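Flasero Shared Workshop
Minutes of the monthly meeting, November
Held in the back room, start 7.15 pm

1. Minutes of the previous meeting
The minutes of October were accepted with one correction. The width of the new bench is 117 cm and not 171 cm as was written.

2. Money
The balance of the robot build is $74. The Dolley timber account is paid. One reel of cable is still to be invoiced, and the members were asked to hand in their receipts before the end of the month.

3. Two-arm table build (project name Staria)
The build group gave its report. The real table is not finished. The legs are cut and the metal rails are in the rack, but the brackets have not arrived from Mbeki Hardware. In the meantime the group continues in the simulator, where the table, the rails and both arms are already modelled.

The present task is to handle a fruit and a small bowl with the two arms together. The group explained that one arm must keep the bowl while the other arm carries the fruit, and the two programs must agree who moves first. At the moment the timing is set by hand in a text file. It was agreed that this is acceptable for now.

The fruit models were also discussed. The first apple was one flat colour, and the group has replaced it with a model which has spots and a stem hollow. The file is bigger and the old computer loads it in 38 seconds. The members considered this too slow but did not want to go back to the flat one.

Two views from the simulator were shown on the wall and are included in the minutes. 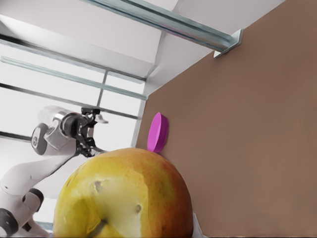 Both views are from the same simulated table.
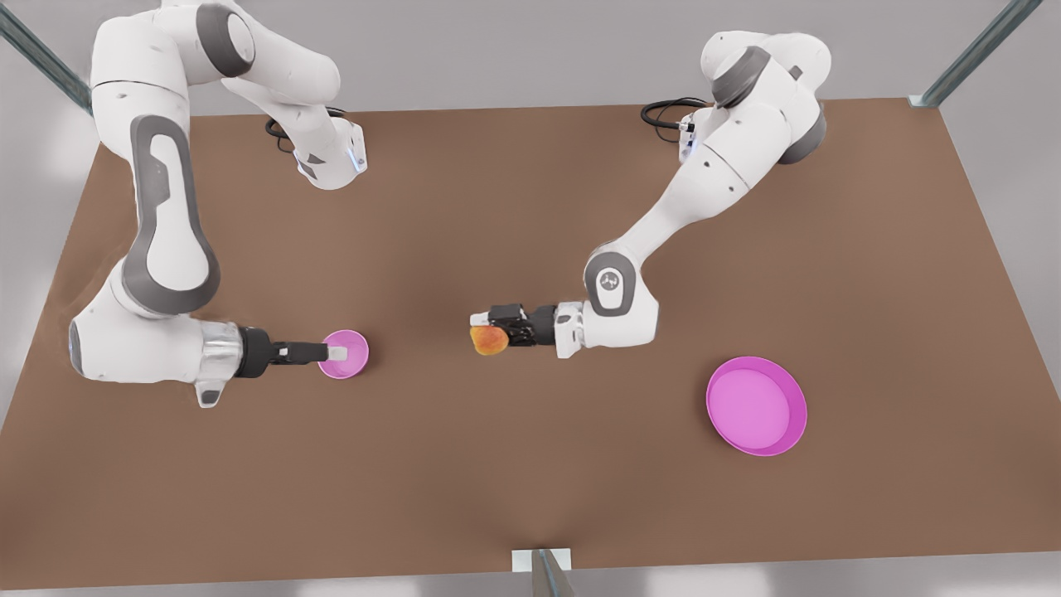 A member who joined by phone asked whether the group will also simulate a soft grip, as in her experience a simulated fruit can be squeezed as hard as you like and a real peach cannot. She would like to see a limit on the gripper force written into the program before any real motor is connected, and she offered to lend her kitchen scale for measuring it. She added that the members should start with a tennis ball, which is cheaper than fruit and does not leave juice in the joints.

The group answered that the force limit is on the list but has no date. After discussion it was moved up and will be done before the next change to the arm programs. The offer of the scale was accepted with thanks.

4. Safety at the real table
An emergency stop button will be mounted on the front side of the real table, where it can be reached from a chair. Children of members may watch from behind the yellow line. The question of a clear screen was left open until the price is known.

5. Other matters
The colour printer is out of magenta again. The key for the side door is to be returned to the hook after use, also on weekends.
The heater in the back room will be turned off at 10 pm.

Actions
Force limit in the program: build group
Call Mbeki Hardware about the brackets: build group
Price of clear screen: to be asked at Dolley

Meeting closed 8.50 pm.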